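2 min read

ok so we ripped up the carpet in the Drallmont place in July and I have Thoughts. thread

first up, the smell. 30 years of someone else's dog. I filled 14 garbage bags with underlay and went back to the hardware store twice for more (the guy at the counter stopped asking)

staples!! there were so many staples. get the proper puller from Brukis, mine was from the bargain bin and it bent before lunch

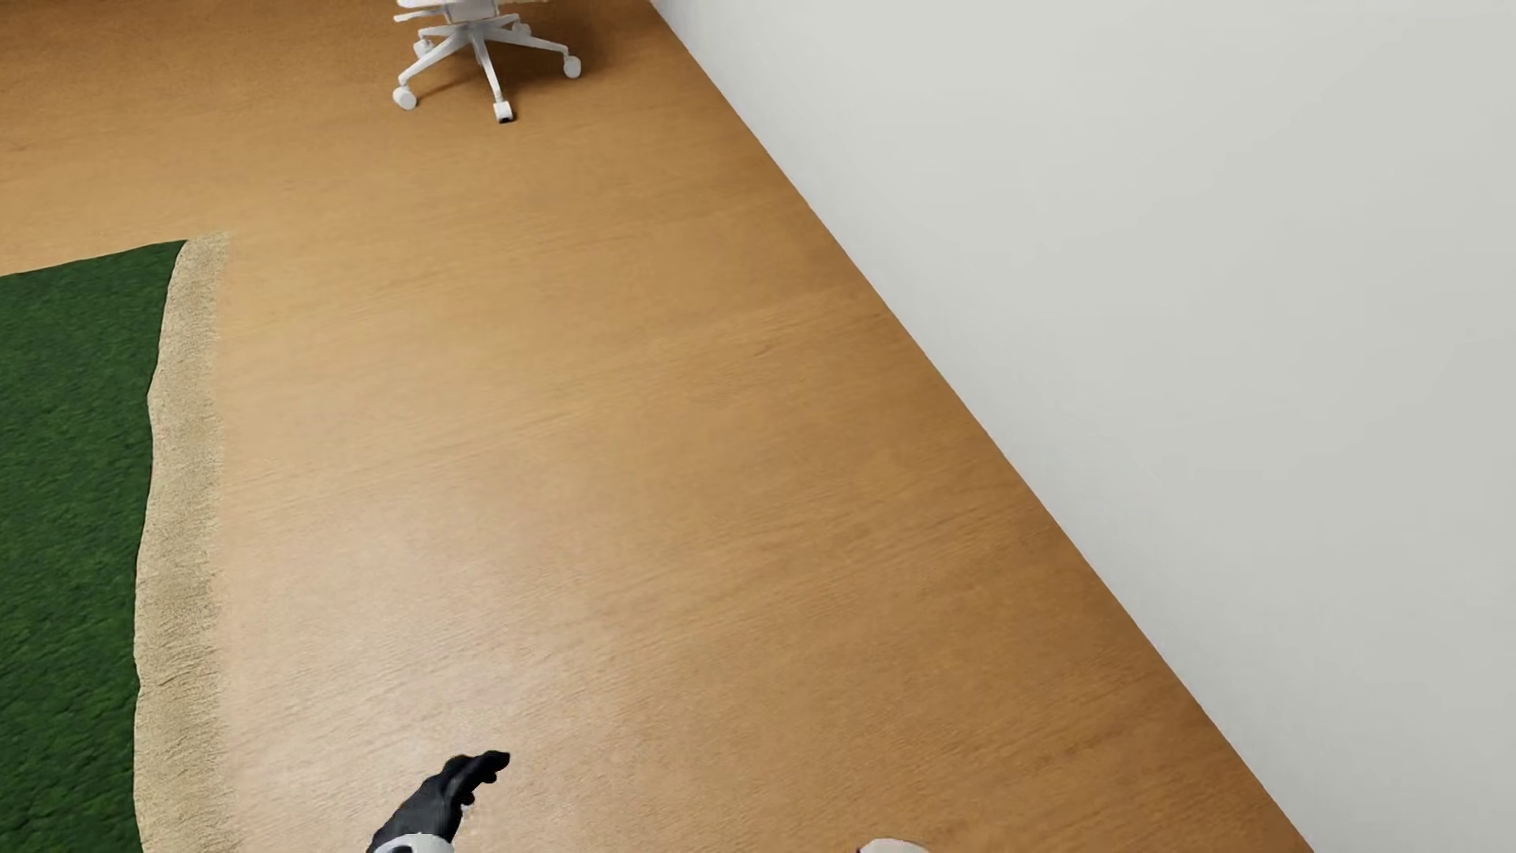
choosing a colour for the finish took us longer than the sanding did. Do-yoon wanted pale Scandi grey, I wanted my nan's hallway in Iglesias Street. We went back and forth over sample pots for weeks and I won, mostly by sulking. So it's that warm honey-brown with the fine grain running through it on a diagonal, and a green rug on top with a beige border because I still like something soft under my feet in the mornings

cost wise: $500 for sander hire and finish, which I'd budgeted as $500 for the entire room lol. edging discs are extra. they are always extra

also do the edges FIRST. I did them last and had a halo by the skirting till I went over it all again

bedroom's next. send snacks

Comments

roltard_reno: how long before you could walk on it?

jen in the hills: team grey sorry

maple_and_muck: doing ours this winter, which grit did you finish on??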